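Can a write-in candidate get on the runoff ballot?

weldu_precinct
Posted Sun 28 March

Our city council primary had three names printed plus write-ins. The top 2 go to a runoff in July. A write-in finished second with 171 votes, but the clerk in Brirkenent says the name may not be printed. Does the write-in still advance, and does the candidate have to file anything?

Bernamard
Depends on your charter. Many cities have a minimum vote for write-ins separate from the place of finish. Look for the section on nominations. Ours requires 60 valid votes and a signed acceptance filed with the clerk. Without the acceptance the next finisher moves up, even if the write-in total is higher.

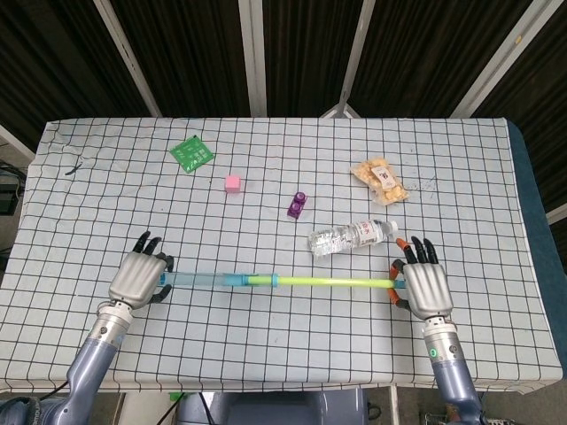
Blue and yellow-green tube toy, held in both hands over a grid cloth.

Also check whether the 171 is the certified count. Unofficial write-in totals often include misspelled names still under review.

Nisto
had this in my town, they printed the name. call the county

weldu_precinct
Found it. The charter sets the minimum at 40 and requires a written acceptance. The filing window opens after certification. Will ask the clerk for the form.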